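June 2022. Index notebook, prosperity ranking, Drukirlow build

Weights again. Ragnvald wants governance and health to count the same, as they did in the April run. I moved 3 points from one to the other on Friday to see what would happen, and Komaveo dropped 20 places. Nothing happened in Komaveo. I suspect the Komavean finance ministry would like to hear about it all the same.

Checked the survey file. 700 households for Drellivau, which is fine, except 2 districts have the same answers in the same order. Either they are very like-minded places or somebody pasted twice. Dropped both and wrote to the field office.
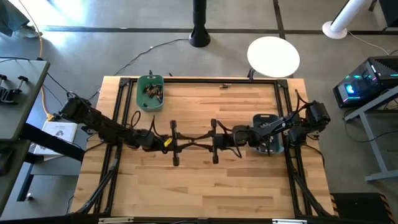 Ragnvald Fagerlund read the above and wrote in the margin that dropping both is too harsh, one copy is presumably real, and would I please find out which before the regional average goes anywhere. Fair. Put one back with a flag on it, reran, and the average moved in the second decimal.

Also renamed the "safety" column, which had been holding education scores for reasons lost to history. Old scripts will break. Xavier sheet still uses the old name, fix that first.
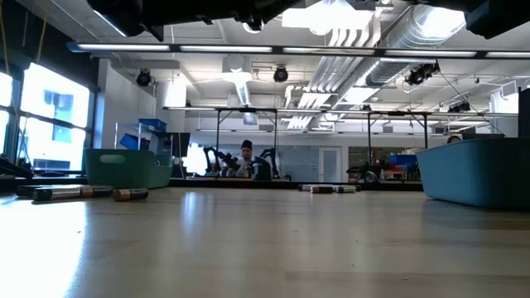
Regional grouping is still a mess. Countries that sit near a boundary get put wherever last year's analyst put them, and the averages follow. I tried clustering on the scores alone and got one lump in the middle plus a few strays. Much like the dark cylinders on that tabletop: a small cluster toward the far edge, three more over on the left, and one of those lying by itself. I'd call that one Komaveo. Going back to the map for now, with the clusters in an appendix.

To do: field office reply, Xavier sheet, ask Ragnvald whether "most improved" means rank or score before we print it.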